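Trandby Grain and Pantry Co-op, members' meeting, June

We got going at 7:00, a few minutes behind because everyone wanted to look at the new shelving first (and rightly so, it looks wonderful). Wilmer Castaño chaired and I took the notes, so any muddle in what follows is mine. Coffee was on the side table and the lemon bars were gone before we reached the second item.

**Last meeting's minutes**

Read and approved, with one correction. I had written that the Stidell order was to be split between two households, when it was to be split between five. My apologies to the other three, who have been very gracious!

**Money**

We have $1,561 in the account after paying for the spring order. Wilmer reminded us that the mill bill is still to come out of that, so please don't anyone go dreaming about a second freezer just yet. There was a fair bit of dreaming anyway. The annual dues stay where they are.

**Summer bulk order**

This took up most of the evening, as it usually does. Riedl has raised its price on rolled oats, and we talked for a good while about whether to stay with them or go over to Lerka, whose oats are cheaper but come only in the big sacks. Several of us are fond of the Riedl oats and said so at length. In the end we agreed to order 500 pounds of oats from Lerka for the fall and to keep buying the smaller Riedl bags through the summer, so that folks with tiny kitchens aren't left wrestling a sack up the stairs.

Long-grain rice stays on the list. Brown rice comes off until the weather cools down, after last summer's trouble with it going stale in the heat. If you still have some at home, the fridge is the place for it.

Order sheets are due back by the end of June. Please write your phone number on yours, and please write it so that I can read it.

**Moths**

We had pantry moths again in the back corner, and the discussion was lively. Agreed:

- Everything in paper or thin plastic gets moved to a lidded container when it arrives.
- Flour goes in the freezer for a few days before it goes on the shelf.
- Anyone who finds webbing in a bag tells the rest of us the same day, with no embarrassment whatever.
- The shelf corners get wiped down after every pickup.

**Tasting evening**

We'll hold one in August, simple and friendly, with plain grains set out in small trays and a couple of warm dishes to follow. Wilmer will cook his rice with onions, to general delight. Sign-up starts at 8 in the morning on the first pickup in July, and children are very welcome.
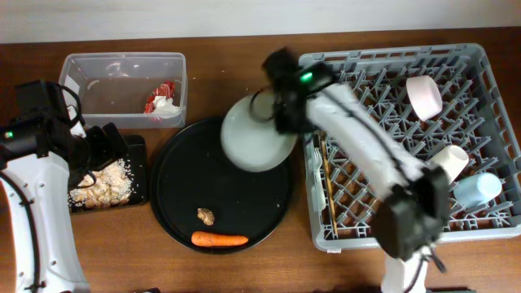
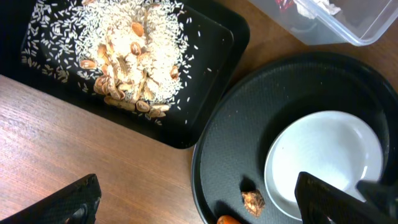 Before we closed, a member at the back asked whether we might hold off on the whole Lerka order and try one sack first, seeing that none of us has cooked with their oats through a winter. Wilmer thought that was sensible and will call them to ask whether a single sack can be sent ahead. The 500 pounds stands unless we hear otherwise from him.

Adjourned at 8:45. Two casserole dishes and a blue umbrella are still waiting for their owners by the coat rack.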